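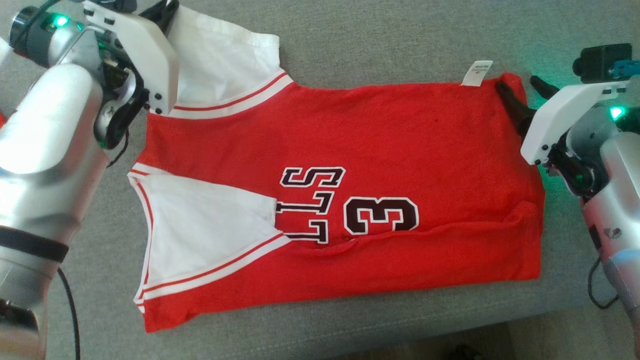

How to run the jersey folding demo for visitors

Allow up to 40 minutes per group, including questions. Samira Azar looks after the arms and Farhad Salehi does the talking.

1. Lay the jersey flat on the grey surface. A few wrinkles are fine – the arms have to cope with them anyway.

2. Check for a green light on each arm before you let the group come closer.

3. Start the Pullow program and let both grippers take hold of the fabric. Point out that one works from each side. Visitors usually watch only the nearest one.

4. Pause with the jersey held at both points and take questions. Keep hands off the fabric while it's gripped.

5. Release, step back and run the fold.

If a grip slips, stop the program, straighten the jersey and go back to step 3. After 3 slips, call Samira.

For school bookings at Timus, dial extension 425.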